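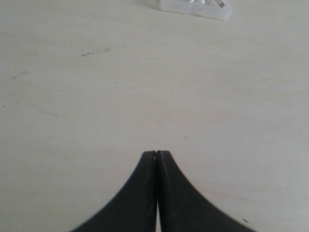

Trendik Opens Registration for Student Homestay Program in Kawaguchi

Places are open for 33 students who will live with local families and study the language during 18 days in November

Trendik, an organizer of study and culture trips for young adults, announced today that registration is open for its new homestay program in Kawaguchi. The program is made for students of Nakbridge College and Fulside College who want to know daily life in Japan from inside a family home, and who would like to improve their Japanese at the same time.

The program continues for 18 days. Every participant will stay with one host family, take language classes in the morning and join local activities in the afternoon. There are 33 places. Students from all departments can apply, and it is not necessary to have studied Japanese before.

"When I was a student, I went abroad two times, and both times I slept in a dormitory with people from my own country," said Arif Sitompul, program director of Trendik. "I came home with many photos and with very few words of the language. For this program we asked the families first what they would like to share, and after that we made the schedule."

How the days are organized

Classes start at 9:00 and finish at noon, with a short break for tea. The groups are small and are arranged by level. A student who knows some Japanese already will take a speaking test on the first morning, which takes ten minutes and has no grade.

After lunch the participants choose from several activities. One week is given to crafts and cooking, and another to visits at local workshops and schools. Evenings belong to the host families. Some families eat early, at 6:00, and they ask that the student is home by that time or sends a message before. Weekends are free, but Trendik will offer one group walk for those who want company.

A member of the Trendik team will live in the city during the whole program and can be reached by phone day and night.

Host families

Trendik received 423 answers to its call for host families, and visited nearly 200 of the homes before making the final list. The families are of many kinds: retired couples, parents with small children, two sisters who share a house. Each student will have a private room with a desk. Breakfast and dinner are included every day, and students can tell about allergies or food rules in the application form.

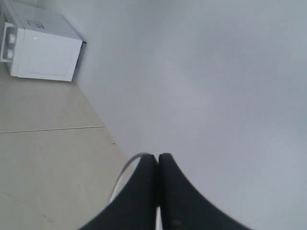 Costs and financial help

The program fee covers the homestay, two meals a day, the classes, the activities and a local transport card. Flights, travel insurance and lunches are not included. The fee can be paid in one time or in four monthly parts, without extra cost.

Students who need financial help can ask for a lower fee. They should write a short letter — one page is enough — and send it together with the application. The letter is read only by the program office and not by the teachers or the host families.

How to apply

Applications are made through the international office of each college. Students need a passport that is valid for six months after the return, the completed form, and a short text in English or Japanese to introduce themselves to a host family. Interviews are by video call. Places are given in the order in which complete applications arrive, so an application with a missing paper will wait until the paper is received.

An information evening will be held at Nakbridge College at 6:30 p.m., with a second one at Fulside College in the week after. Parents are welcome at both. The dates are shown at the international offices.

About Trendik

Trendik organizes language and culture trips for students and young adults. It works with small groups and with host families that its own team has visited.

Press contact

Arif Sitompul, Program Director, Trendik
Interviews in English or Indonesian can be arranged on request.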